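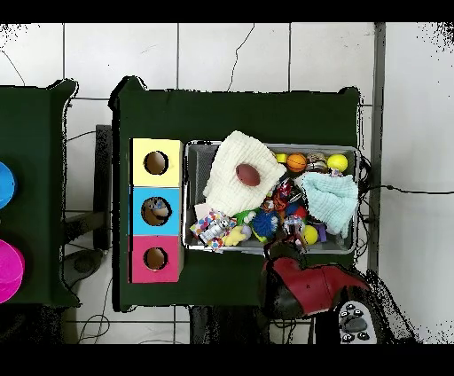
What do you do with small toys that don't belong to any set? Give them a home with a hole in the front, and let the children do the putting away.

I say this with some confidence, having spent most of January on the playroom floor at the Kemano house in Emville, where we keep the toys for our under-fives mornings. If you have come to one of those mornings you will know the problem already. The puzzles have their boxes and the train track has its bag, and then there is everything else: the balls, the little rings, the odd plastic creature that came home in a coat pocket and then came back again. For years (I am not proud of this) it all went into one big sack behind the door, and whoever opened up in the morning tipped the sack out and hoped for the best.

Neema Muriithi was the one who started on the boxes. She had been saving cardboard for a different job altogether, a puppet theater that may still happen, and one evening she painted a few in plain colors and cut a round hole in each. Yellow, blue and pink, stacked one on top of the other, and I can't tell you how cheerful they look against the dark green cloth we put over the tables. The insides she left brown. I did ask whether she meant to paint those too, and she gave me a look, so brown they are.

The rest of the small things go in a shallow mesh tray next to the boxes, and the tray is where the fun is, really. Children like a jumble! They want to push their hands in and come up with something they weren't expecting, so we have stopped trying to sort it. There's a ball made to look like a basketball, and a blue spiky one that every baby goes straight for, and a white robot figure that the older ones fight over a little. We lay a couple of knitted cloths over the toys as well, one white and one a pale aqua, and lifting the cloth to see what's under it is a whole game by itself for anyone under two. My own mother used to do the same with a tea towel and a wooden spoon, and I don't believe she ever thought of it as a game.

Then comes the tidying, which we do at the end of every morning and which used to be the part I dreaded. We do it at 11:35 now, with ten minutes or so still in hand, and it goes like this. Each child picks something out of the tray and posts it through a hole, any hole they like. We tried asking for yellow things in the yellow box and it was a disaster (tears, a very long discussion about whether orange is a kind of yellow, and one grandfather taking sides), so please don't feel you have to teach colors while you're at it. The posting is enough. Whatever is left when the coats go on can stay in the tray.

A few practical notes if you would like to try this at home, and several of you have asked Kanini Bakilana about it at the door. Choose boxes that are a bit heavier than you think you need, or put a bag of rice in the bottom one, and tape the stack together at the back where it won't show. Draw around a saucer for the holes. A mug makes one that looks right until you try to get a ball through it, and then you have a child with a ball and a grievance. Run some tape around the cut edge if your cardboard is the scratchy kind. And do look inside before you close up for the day, as car keys have been posted on 2 occasions and one of those times they were mine.

We could use more knitted squares, if anyone has wool sitting about. The pattern Kanini uses is just 41 stitches in plain garter until it looks square, on whatever needles you own, and soft colors seem to please the babies as much as bright ones do. Leave them in the basket by the Kombo Street entrance. We are also glad of clean balls of any kind, provided they are too large to go into a small mouth, and of sturdy boxes with their flaps still on.

The under-fives mornings carry on as before, and the Kamley families are very welcome to join us while their own hall is having its floor done. There's tea, and there is usually cake if Neema has been up early. Bring socks for crawling in. The tile is cold at this time of year and I still haven't found a rug I like.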